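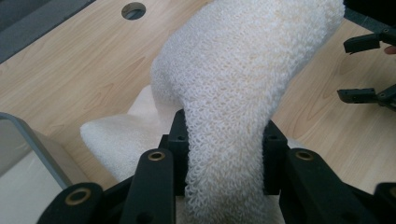 White looped-knit piece in the near gripper, second gripper waiting at the right. Fleecy one behind. Demo table.

2026-01-17

Open day at Drakow. Writing this up while my feet recover.

Went over with two from our bench to see how they do textiles with the hand-held grippers. Our own attempts with cloth are on the Janby pages from December, for anyone who enjoys sad reading. The invitation promised "a relaxed morning of demonstrations", and it was relaxed to the extent that the first one began 32 minutes late and the biscuits were gone by then.

The talk first. They want 2,000 handling episodes on soft goods before they train anything they'd show to a customer. Slides fine, microphone not. Two grippers per operator, one in each hand, same task over and over until the hands stop thinking about it. They call the task set Briratis. I asked what it stood for and got a look, so I assume it stands for nothing.

Then the table, where visitors could have a go. I'd expected tea towels. They had white things with a proper texture to them, one all tiny loops like terry, the other more of a sherpa pile, both on a pale wooden top. White on white on pale wood is a mean thing to do to a vision model, and I said so. The answer was that the easy colours come later, as a treat.

Notes from my own turn:

- Linkage is nicer than ours. Brass bushings at the pivots, no slop that I could feel. Ours rattle like a cutlery drawer.
- Pads are plain flat blocks. On the looped knit I got a good hold by pinching the narrow part and letting the wide end flop where it liked. Pinching the wide end just gave me a fistful of padding and no idea where the rest was.
- Handing over from one gripper to the other is the hard bit. 11 tries, 6 clean. The host called this "very good for a visitor", in the voice people use for a child's recorder solo.
- Loops catch on the pad edge if you let go while still moving. Stop, open, then back off. Wrote this on my hand so as not to forget it, then washed my hands.
- Wrist ache sets in sooner than you'd think. They swap operators often and I can see why.

Asked about the Lương data format, as we'd have to convert everything if we ever shared episodes. "Mostly documented" was the reply. I have worked with mostly documented before — allow a week, and a spare week.

Skipped the tour of the server cupboard.

To do:
Try flat pads on our pair, old rubber ones off.
Price up bushings for the whole linkage.
Find something white and loopy for the bench. Bath mat offcuts?
Send thanks, and ask again for the conversion script.
Bring own biscuits next time.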